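Home Projects Plokden Files Issues Wiki
4 min read
17 shares · 10 comments

Plokden: a mending log you can sort, search and argue with

Plokden is a table of 276 clothing repairs, written down by the people who did the sewing. Each row is one garment and one job: what it was, what was wrong, what thread and needle went in, how long it took, and whether the owner came back with the same hole. I have wanted this to exist for years and I'm so happy it finally does!

It started as the paper notebook at the Andinier mending table. Kalliopi Giannakopoulos kept it in pencil, in beautiful tiny handwriting, and Loukia Galanis typed up every page (including the coffee-stained ones, bless her). Ayane Ebihara then went through the whole lot and made the garment names agree with each other, so "slacks," "trousers" and "good pants" are finally one thing.

What's in the files

repairs.csv is the main table, with 17 columns. The one I'd look at first is notes, because that's where all the good stuff lives. "Third time I have fixed this pocket, he keeps a wrench in it" tells you more than any code could.

garments.csv holds the ten garment groups: shirts, pants, jeans, knitwear, coats, dresses, straight skirts, pleated skirts, bags, and everything else. Pleated skirts get their own group because the work is so different. A dropped hem on a straight skirt is an easy evening. On a pleated one you open the folds, hem flat, then press every fold back where it was, and the time column shows it.
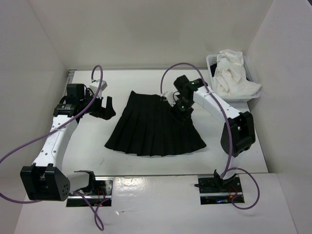
How to read the time column

Minutes are hands-on minutes only. Soaking, drying and hunting for the right button don't count. The longest job is 300 minutes, a lined coat with both pockets gone, and yes, it's real. Theano Mavromatis did it and would do it again.

If minutes is blank, the mender forgot to look at the clock. Please don't fill those with an average! Leave them blank or drop them.

Things to watch out for

Jeans are everywhere in this table. People bring in jeans. If you want to compare groups, keep in mind that knitwear has far fewer rows and one very determined darner behind most of them.

The fabric column is what the mender thought it was by feel, or what the care label said if there still was one. "Poly/wool?" with the question mark is a legal value and I like it that way.

Hem repairs are coded by the edge and the stitch. For skirts, the hem_shape column takes straight, curved or stepped; use stepped where overlapping pleats give you that little zigzag along the bottom.
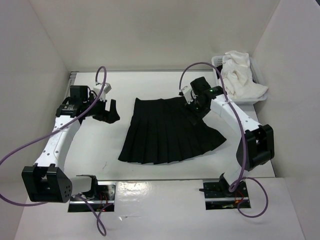 The stitch codes are Kalliopi's own: BL for blind hem, WH for whip, BK for backstitch, and SK for what she calls the Skjelbred stitch, a double catch stitch she learned from a neighbor of that name. It holds up wonderfully on heavy cloth, and if you try it on a coat hem I would love to hear how it goes.

Adding your own repairs

Copy template.csv, fill in a row per job, and send it over. Leave out customer names. Terence Gosling checks new rows every November, so anything sent in spring will sit a while before it shows up.

The rows from the Pumard sewing circle will go in next. They do a lot of zippers, and we badly need zippers!

License

Free to use, share and change. Please credit the Andinier mending table.

Previous Next Back to top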